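Print this page
E-mail this page to a friend

Stillstead Guest House
Frequently Asked Questions: Blankets, Throws and the Rail

Questions about blankets now outnumber questions about breakfast, so they have a page of their own. Breakfast is still at eight.

Where are the extra blankets?

On the rail on the upstairs landing. Every guest walks past it on the way to bed and then comes down to the desk to ask where the extra blankets are. Take what you want. You don't need to sign for anything.

How many can I have?

Two per person is the polite number. In a cold week we look the other way at three. We had a guest one June who took five, with the window shut, and we have decided to respect him.

Why a rail and not a closet?

We had a closet. It held 30 blankets if you leaned on the door, and the one you wanted was always at the bottom, under something heavy. It also smelled like a closet. On a rail the air gets around things, and you can see what you're choosing without unfolding half the stock onto the floor.

Do I have to fold it before I put it back?

Please. Lengthwise once, then over the rail so the two ends hang more or less level. We aren't going to come around with a ruler, but a blanket hung by one corner will be on the floor by morning, and somebody will meet it in the dark.

Is there an order?

There was. Tarek Fawzy drew up a chart, light cottons at one end and heavy knits at the other, and it lasted four days. The rule that survived is that knits go behind and woven ones go in front, where people reach first.

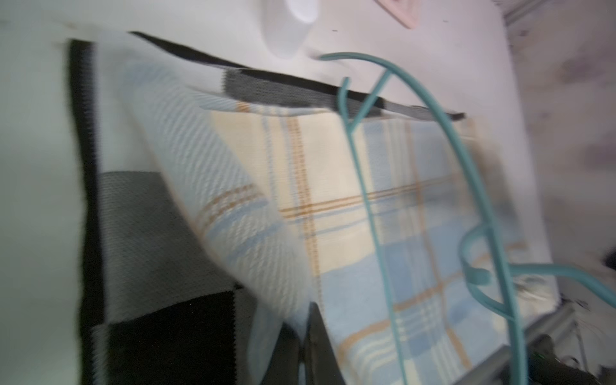
Meriem Hajji wrote in to say that we have it backward, and that a heavy knit should never hang at all. She keeps hers flat on a shelf because the weight pulls the stitches long, and after one winter over a banister her best one had grown enough to cover a second person. She adds that a plaid can hang until the end of time and won't care.

She's right about the knits, and we've known it for years. Our compromise is to take them down on the first of the month, lay them flat for a few days and put them back the other way around. A really stretched one can be washed cool, patted into shape on a towel and left alone, though the leaving alone is hard in a house with a cat.

Can I hang my wet things on the rail?

No. Wet things go on the drying rack in the back hall. A damp swimsuit on a wool blanket is a problem for everyone, the swimsuit included.

What about the hangers?

Use them for shirts and jackets. A blanket on a plastic hanger gets a ridge across the middle and the hanger gets a bend, and both of them look reproachful afterward. Spare hangers should go back in your room when you've finished with them, a request we have been making since we opened.

How often are they washed?

The cotton and the lighter weaves go in the machine every week. Anything knitted is washed by hand in the tub downstairs, which takes most of an afternoon and is the reason Hala Sqalli has asked not to be put on the Thursday shift. If you spill something, tell us that day — we won't be cross. We're only cross when we find it in the spring.

I'm allergic to wool. Which ones are safe?

Look for the label sewn into the corner. A green stitch means no wool. If a label has come off, treat it as wool and bring it down to the desk so we can sew on a new one.

Can I buy one?

Not off the rail. Several came from family and one or two have been slept under by people who would notice. Nabila El Fassi sells similar throws from her shop in Clurnberg, and she will talk you out of the wrong color if you let her.

I took one home by accident.

It happens — usually to people with large suitcases. Mail it back and we'll refund the postage, no questions asked, although Rania Haddadin at the desk may have a few of her own.

Page last revised 2 February 2022

Print this page
E-mail this page to a friend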